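A Morning at the Robot Open Day

Have you ever been asked to wipe the table after dinner? You probably grabbed a cloth, gave the table a few good swipes, and ran off to do something more fun. It took you less than a minute, and you may have been thinking about dessert the whole time. Well, some very patient grown-ups spend their whole working day trying to teach a machine to do that same job, and last April our reading club got to go and visit them!

The place we went to is called Condex. It is in the town of Prusby, up a hill and behind the old Pesonen bakery (which smells wonderful, and which made it very hard to get everyone through the right door). Once a year Condex opens up for visitors, and there were 13 of us, counting the two grown-ups and somebody's little sister who was really too young but came anyway and had a lovely time.

Our guide was an engineer named Phúc Giáp. He shook hands with every one of us, even the little sister, and then he asked us a question. "What do you think a robot looks like?" We said all kinds of things. Lasers! Wheels! A shiny face with glowing eyes! He laughed and said we should come and meet Balelus. 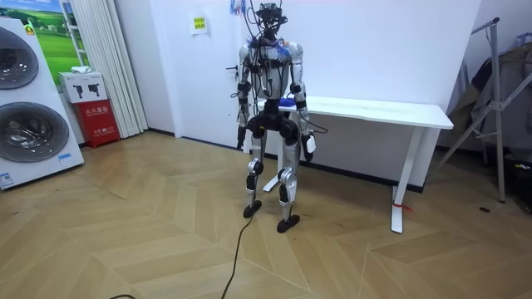 Balelus is what people call a humanoid robot. "Humanoid" is a long word, but it only means "shaped a bit like a human." A humanoid has a body in the middle, two arms, two legs, and something up on top where a head would go. Lots of robots are not humanoid at all. A robot that vacuums the carpet is shaped like a big cookie, and a robot that paints cars may be one giant arm bolted to the floor.

So why would you build one like a person? Phúc told us to think about our own homes. Door handles are as high as they are so that people can reach them. Stairs are the right size for people's feet. Tables, chairs, sinks, and cupboards were all made for bodies like yours and mine. If a robot has a body of about the same shape, then it can use all of those things too, and you don't have to build a whole new house around it.

What are all those wires for?

This was the first thing we asked, and I think it is the first thing everyone asks. Inside your own body you have nerves, which are a bit like very thin strings that carry messages. When you touch something hot, a message zips up to your brain, and another message zips back to your arm that says "Move!" A robot needs messages too, and in a robot they travel along cables. Some cables carry messages and some carry electricity, which is what a robot has for breakfast, lunch, and dinner.

In a robot you buy in a store, the cables are mostly tucked away inside. In a robot that people are still working on, it is much handier to have them on the outside. If something stops working, an engineer can find the right cable and check it without taking the whole robot to pieces. Phúc said he once spent a whole afternoon looking for one loose plug, and when he found it he was so happy that he went out and bought himself a bun from Pesonen's.

How does a robot see?

You have two eyes, and a robot has cameras. But a camera only collects the light. It doesn't know what it is looking at, any more than your window knows what is going by in the street! The knowing part has to happen in a computer.

To the computer, a picture is a huge crowd of tiny colored dots. It has to work out which dots belong together. These dots are table, those dots are wall, and this bunch of dots over here is a cloth. That sounds easy until you remember that a cloth never looks the same twice. A cup is always shaped like a cup. A cloth can be flat, or folded, or rolled up, or squashed into a heap like a sleeping cat.

The way to teach a computer about this is to show it pictures, and not just a few. Phúc told us that his team had collected more than 4000 pictures of cloths on tables, and that he had taken 208 of them himself in one day. (We asked if he got bored. He said yes, a little, around lunchtime.)

Let's think about wiping

Now try something. Get a clean cloth, go to a table, and pretend to wipe it, but do it very, very slowly. Say every step out loud as you go.
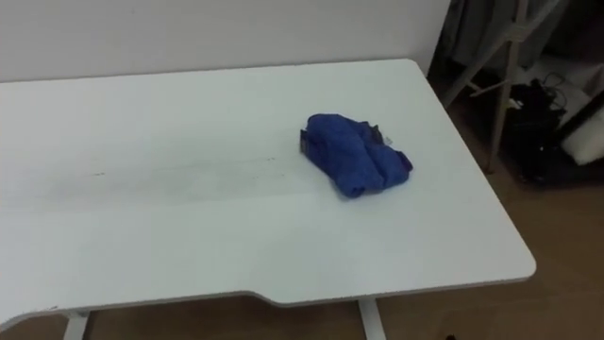

How many steps did you find? Most of us started out with 2, "pick up the cloth" and "wipe." Then Phúc made us try again, and we found a great many more. You have to look for the cloth. You have to look for the dirty spot, too, and that can be tricky if the mark is very faint. You have to reach out your arm, but not so far that you tip over. You have to open your hand, close it around the cloth, and hold on tight enough that it doesn't slip away.

Then comes the pushing. If you push too softly, the cloth just tickles the dirt and the dirt stays where it is. If you push too hard, the cloth bunches up, or you shove the whole table along the floor. You can feel how hard you are pushing because your skin and your muscles tell you. A robot has to be given a way to feel this as well. Special parts called sensors can measure the push and send a number back to the computer, over and over, many times every second.

And after all that, you have to look again. Is the mark gone? If it isn't, back you go! Checking your work is a step too, and I am sorry to say it is the one that most of the children in our group forgot.

Don't robots ever fall over?

They do! Standing still feels like doing nothing at all, but your body is working the whole time. Try standing on one foot with your eyes closed and you will notice your ankle wobbling this way and that to keep you up. A robot with legs has motors in its joints, and they make little changes like that all the time. When the robot stretches out an arm, its weight moves, and the legs have to make up for it. Bending the knees a bit helps. Skaters and soccer goalies do that too.

Before we left, Phúc let us ask anything we liked. The little sister wanted to know if Balelus ever gets tired. He told her that robots don't get sleepy, but that motors can get too warm when they have been working hard, and then it is a good idea to let them rest. She thought about this and said that she would like to be allowed to rest when she was too warm from tidying her room.

If you would like to try being a robot at home, ask a friend to help. One of you is the computer and gives the orders, and the other one is the robot and does just what the orders say and nothing more. Put a cloth on the kitchen table and see if the two of you can get it wiped. It took our group most of the bus ride home to stop arguing about whose orders were better, and we are going to have another go at the next club meeting, with a bigger table.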